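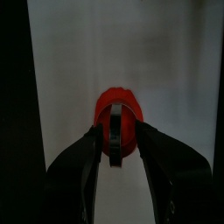

I've had joint pain and the sort of tiredness that flattens you for years, and my biggest problem at appointments has always been remembering what happened when. So I was really pleased when Dorota Brzozowska from my support group put me on to the Zindero symptom diary!

It's a chunky paper book, one page per day, with four rows for morning, midday, evening and night. You score pain, sleep and energy, and there's a little body outline to shade in (I love this bit, it says more than I ever manage to in words).

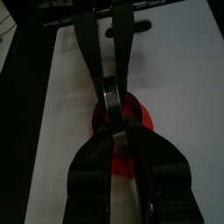 The paper is thick enough for felt tips and the book stays open on your knees - a big plus on days when my hands won't behave. With 300 pages it covers most of a year. I started mine in December and my GP read the monthly summary sheets properly, start to finish, and asked for a copy.

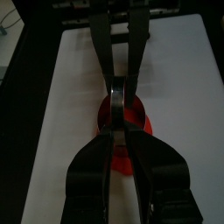 Grumbles? The medicine section is too small if you take more than five things, and I'd like a ribbon. I used the Koubek app before and it was fine, but I kept forgetting to open it. The book sits by the kettle and gets filled in. I've already ordered a second one for my sister.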